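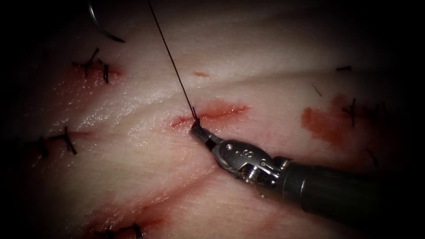

Sevano Absorbable Suture Thread, Box of 36

Product code 2828

Sevano is a braided absorbable thread for closing soft tissue. It comes ready attached to a curved needle and is sold to hospitals, veterinary practices and teaching departments. Each strand is sealed in its own foil packet inside a peel-open pouch.

The thread is coated so that it passes through tissue without dragging. It holds a knot well, though we suggest one extra throw if you are used to an uncoated braid. Left in place, it is broken down by the body and does not need to be taken out.

3 Likes · 5 Comments

Sizes and lengths

The thread is made in 3 thicknesses, all on the same half-circle needle. Strands are 70 cm long as standard. A shorter strand for keyhole work can be ordered under code 242 – please allow extra time for this one, as it is packed to order at our Birhane site.

Choice of colour

Violet or undyed. Most customers take violet because it is easier to find against tissue. The price is the same for both.

Storage

Keep the box in a dry cupboard, below 25 degrees and out of direct sunlight. Do not freeze. The use-by date is printed on the end of the box and again on every packet. Do not use a strand if the foil is torn or the seal has lifted, and do not sterilise it again once opened.

Changes to the box

From August the thread will be supplied in the narrower Giltamora carton, which fits the Destel wall rack without an adapter. The contents stay as they are. Older cartons will be sent out until stock is used up, so a large order may arrive in a mix of the two.

Ordering

Orders are by the full box only. Account customers can order by phone or through the trade desk. New customers will need to send proof of registration before the first delivery. Unopened boxes may be returned within 14 days, but we cannot take back anything with a broken outer seal.

Page last updated 4th May

Share 5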